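Limach Skills Lab: where we are with the suturing practice grant
Progress report, November
To: Cornel Preda
From: Marin Spahić

Hi Cornel, you asked for something short and readable this time, so I've left the spreadsheet out (it's on the shared drive if you want to suffer through it). The big news is that the practice bench is up and going, and people are using it more than I dared put in the proposal!

What the money has gone on

We have spent 2810 so far, nearly all of it on tissue, thread and instrument upkeep. Tissue is the part that keeps surprising me. We tried the supplier in Bunska first and the pieces came too small to lay flat, so you were forever stitching near an edge. The ones from Tridel are broader and give you a decent stretch of surface to work on, and I've moved the whole order over to them.

Upkeep is the duller half. I go over the wrist joints before each block now, and I look hard at the little grooved pulley and the pivot screw. Wispy bits of thread like to gather at that joint, so fiber checks are on the sheet from this month on.
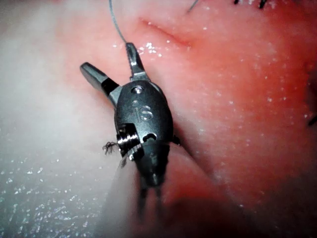

How the sessions run

Each trainee gets up to 60 minutes at the bench. We begin with plain passes along a short incision, one instrument driving the stitch and the other free to grasp, and then we go on to knots. Loops are where it gets fiddly. Pull too soon and the thread drags at the puncture, leave it too slack and the loop wanders off behind the shaft, and then you're hunting for it. I still do this myself, by the way, usually at four in the afternoon when I should have gone home.

The Shehata group asked whether they could send people over, and I said yes to 3 of them as a trial. They had all done open suturing before and were a bit rattled by having no feel in the fingers, but they went at it cheerfully and want more time. 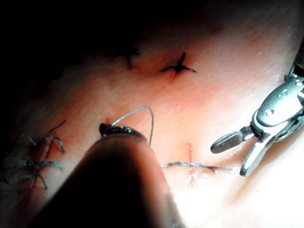

Stitching practice at the bench: thread looped up from the jaw tip, second grasper open at the right.

What I'd like next

Two things, please. First, a go-ahead to order another 10 pieces of tissue from Tridel before the holidays, when their deliveries get patchy. Second, a better lamp. Our light comes in from one side and the far corner of the piece can go almost black, and I'd love trainees to be able to see all of what they're sewing.

I still owe you the scoring form. I've rewritten it twice and hate both versions, so give me until the next report and I'll send whichever one the trainees complain about least.

Thanks as ever,
Marin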